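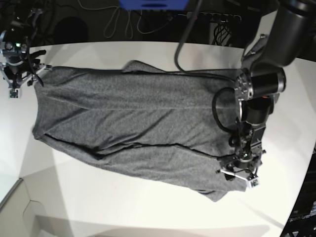
Wemik folding stage for bars and small music rooms

Product page last changed: 08/02/2021

The Wemik is a low folding stage for bars, cafés and pubs where musicians play on some evenings and guests sit at tables on all the others. It is made by Estano and sold by us, Koutsoukos, from our shop and store in Ususton.

Many of our customers have a room that was never planned for music. The band stands in the corner next to the door, the singer is hidden behind the first row of guests, and people at the back hear a song without knowing who is singing it. A full stage would solve this, but it would also take away the space of several tables for the whole week. With the Wemik you open the stage before the musicians arrive and close it after they have gone.

What you receive

The basic set is made of four platforms, one step, the clamps that hold the platforms together, and a bag for the clamps. Each platform is 2,000 mm long and half as wide, so that four of them together make a stage big enough for a trio with a small drum kit, or for a duo with an upright piano. The legs are fixed under the platform and fold flat. They cannot be lost, which was the most frequent complaint about the older model with separate legs.

One platform weighs 17 kg. An adult of normal strength can lift it, but for carrying through a door or on a stair we advise two persons.

The surface is dark grey and has a light grain. It does not become slippery from a spilled beer, but it should be wiped the same evening, because sugar in drinks makes it sticky and then dust stays on it. The edges are closed with a rounded aluminium profile.

Height

There are two heights, low and middle. The low version is good for rooms with an old ceiling, or where the guests are seated. The middle version is better where people stand and dance in front. The height is decided by the length of the legs and it cannot be changed later by the customer, so please think about it before you order. If you are not sure, put some beer crates in the corner, stand on them with a guitar, and ask a colleague to sit at the last table. It is a simple test and it has saved several customers from a wrong choice.

Please measure also the lamps. In many bars there is a lamp hanging exactly where the singer will have the head.

Setting up

1. Sweep the floor. Small stones and bottle caps under the feet are the usual reason for a platform that rocks.

2. Put the first platform in the corner with the upper side on the floor, on a blanket if your floor is rough. Open the legs until you hear the click on both sides.

3. Turn the platform over with two persons. Do not turn it over on its legs.

4. Do the same with the others and push them together. The small arrows on the profiles must look in the same direction.

5. Close the clamps from below. They should be firm by hand. A tool is not needed and can damage the thread.

6. Turn the adjustable feet where the floor is not level. Each foot can be turned by the width of a finger, which is enough for most old wooden floors.

7. Place the step at the side where the musicians come up, and hook it to the profile.

The first time, this takes most people half an hour. Later it is much quicker. Before the first evening please walk over the whole stage and jump a little in the middle of each platform. If you hear a knocking sound, one clamp is open.

Sound on the stage

A hollow platform can work like a drum. Estano has put a layer of felt under the upper board, and this takes away a good part of the noise from feet. With an upright bass or a kick drum you may still have a low humming in the room. A thick carpet under the drummer helps, and so does a folded blanket pushed into the space below. Some customers have also filled this space with foam, which is permitted as long as the air can pass and there is no heater or cable drum beneath.

Storage

The closed platforms can stand upright against a wall or lie one on top of the other. Upright they need the depth of a normal bookshelf. They should be kept dry. A cellar with beer barrels is possible if it has some ventilation, but not directly on the stone floor. Put two wooden strips below them.

A trolley is available as an extra. It carries the whole basic set and passes through most inside doors. We recommend it if your store room is not on the same side of the building as the stage. 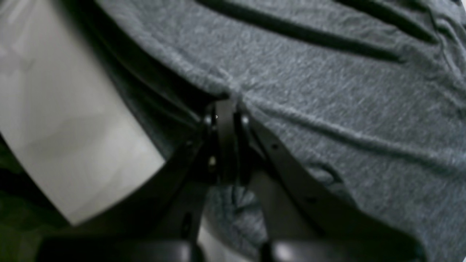
Extras

Front skirt: black cloth with a strip that sticks to the profile. It hides the legs and the cables. Please order it for the same height as your stage.

Back rail: a rail for the rear edge, so that no chair can slide down behind. We advise it for every stage that does not stand directly against a wall.

Second step: useful if the waiters must also cross the stage.

Ramp: only for the low version. It needs more floor than people expect, so please ask us for the drawing first.

Price and delivery

The basic set costs 2,676 euros in both heights, with tax. Delivery inside Ususton is included. For other places we calculate the transport after we know the address and the floor. Our driver brings the platforms into the room, but he does not carry them over more than one stair if this was not agreed before.

We normally have the low version in the store. The middle version is built by Estano on order and you should count with a waiting time of about 2 weeks.

Guarantee and spare parts

Estano gives a guarantee of two years on the legs, the profiles and the clamps. The surface is not included, because its condition depends too much on what is placed on it. Feet, clamps and felt can be bought one by one from us, also for the older model. Please tell us the number that is printed on the label beneath the platform, next to the left leg.

Can I use it outside?

On a terrace in dry weather, yes. It must come in for the night. Rain goes in between the board and the profile and the board will swell.

Can I see it before buying?

One Wemik in the low version is open in our shop and you may bring your instrument. If you wish to bring a drum kit, please telephone before, so that we can make free the parking place at the back door.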